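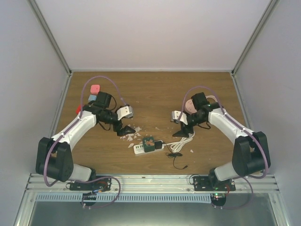 Llevo años oyendo que una casa debe decorarse en colores neutros porque así se vende mejor, y cada vez estoy menos de acuerdo. El argumento parece sensato: si todo es gris o blanco, cualquiera puede imaginarse viviendo dentro. El resultado es que mucha gente pasa diez o quince años en habitaciones pensadas para un comprador que a lo mejor no llega. Las paredes lisas de un gris claro, casi blanco, como las que rodean ese tablero de madera, cumplen bien cuando lo que importa es ver lo que hay delante. En ese fondo un simple cable morado se lleva toda la atención. Para comer, dormir o discutir con los hijos, en cambio, yo pido otra cosa.

Cuando alquilé mi piso en Bimholm, el contrato incluía una cláusula que obligaba a devolver las paredes en el color original. El color original era el 1000 de la carta Kvaran, un blanco roto sin más. Pregunté a la propietaria, Dagný Lund, si podía pintar el comedor de verde y me dijo que sí, siempre que al marcharme lo dejara como estaba. Me pareció justo. Compré dos botes, tapé los enchufes con cinta y en una tarde estaba hecho. Un comedor verde oscuro resulta más pequeño, eso es cierto, y por la mañana hay que encender la luz antes. También es el cuarto donde se queda la gente después de cenar.

Mi cuñado, Mikkel Lykkegaard, vende pisos y defiende lo contrario. Según él, un pasillo amarillo le cuesta dos visitas más y una rebaja. No tengo motivos para dudarlo, conoce su oficio. Lo que discuto es que el criterio de quien vende tenga que regir la vida de quien habita. Pintar una habitación cuesta poco dinero y un día de trabajo — el que vaya a vender puede hacerlo la semana anterior al anuncio.
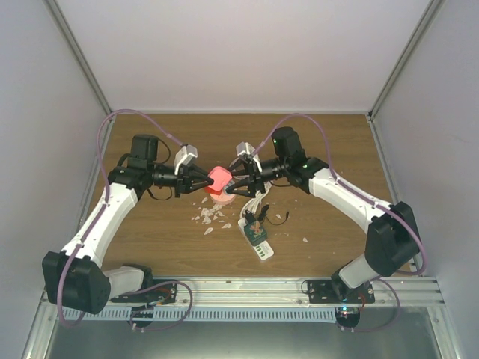 Hay otra objeción más seria, la del cansancio. Se dice que un color fuerte aburre a los dos años y que el gris no aburre nunca. En mi experiencia el gris también aburre, solo que nadie lo culpa. Uno cambia los cojines, compra una lámpara, mueve el sofá de sitio y no se le ocurre mirar la pared. Con el color al menos se sabe qué es lo que ya no gusta.

Admito excepciones. En un baño sin ventana prefiero el blanco, y en una cocina estrecha también. Tampoco recomiendo elegir el tono en la tienda, bajo una luz que no se parece a la de casa. Es mejor pintar un trozo grande de cartón, apoyarlo en la pared y mirarlo durante unos días, a distintas horas. Yo descarté así un azul que en la carta me encantaba y que en junio, con el sol de la tarde, se volvía casi violeta.

Las inmobiliarias seguirán recomendando el gris y tendrán sus razones. Pero quien no piense mudarse pronto puede pintar al menos un cuarto a su gusto, y empezar por el comedor me parece buena idea.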